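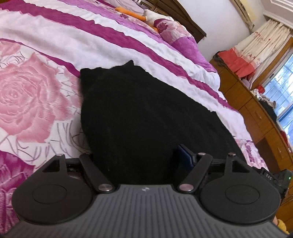 I had been shaving my legs in the shower for so long, and so badly, that I'd stopped thinking of it as something a person could quit. Then in February a laser studio called Wasik opened on the main street in Sustthorpe, between the bakery and the shoe repair, and after walking past the window for weeks with a warm roll in my hand I finally went in and asked what it would cost me to be done with razors.

The answer, for both lower legs, was $500 for the course, paid up front or in pieces. I took the pieces. The consultation was longer than I expected, with a lot of questions about sun, medicines and what my skin does when it's annoyed (it sulks, mostly), and then a small test patch near the ankle, and I was sent home to keep an eye on it. I was told no waxing or plucking between visits, though shaving was fine, so the razor and I had a few more months together after all.
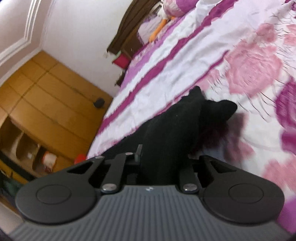 A piece of black fabric between the rounded jaws.

The visits themselves take 30 minutes. You lie on a padded table in goggles, and there's a cold gel, and then a snap, like a rubber band, over and over up the shin. I'd been warned about the shin! The calves I hardly minded, and by the third visit I was chatting right through them, mostly about bread.
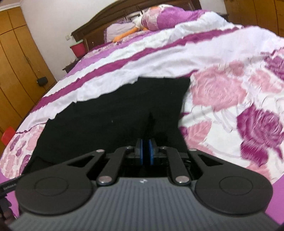
Before I settled on Wasik I did look further afield, I should say. Deschamps, out by the highway, charges by the visit and quoted me over $200 for each one, and they were lovely on the phone. Volimier only does waxing, and does it beautifully according to my sister, who has been going there since college and thinks lasers are for grocery stores.

I have 2 visits left. The hair that does come back is finer and slower, in odd little patches, with a stubborn one behind the left knee, and the studio has been frank with me that I'll probably want a touch-up next year. I wear loose pants home and skip the hot bath that night. Then I stop at the bakery, if they haven't sold out of the rye.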